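Road surface notes, 30th May

The lane past the Bermúdez orchard was last sealed in March, according to Rasmus Liepiņa, who keeps better records than I do. I drove it again to decide whether the new bike with 28 mm tires is a sensible choice for the summer loop or whether I stay on the wider set.

Surface is asphalt with no center line. Cracks are the main defect, and they run more or less along the direction of travel — the bad orientation for a narrow tire. A crossing crack is a bump. A lengthwise one can hold a wheel.

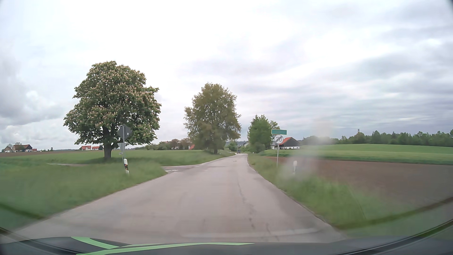
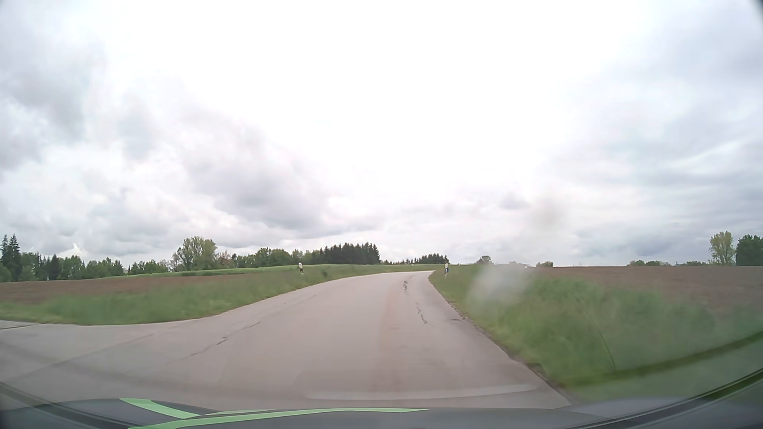

My limit for a lengthwise crack is 6 mm of open width at the surface. Anything over that and I ride the other half of the lane. Dayana Huanca uses a stricter figure, but she rides in the rain.

Pressure will go down a little on the rear, front unchanged. I still have to measure the stretch after marker 203, where Gunvor Haugen reported loose chippings. The gauge is on loan to Horácio until then, so widths will have to wait.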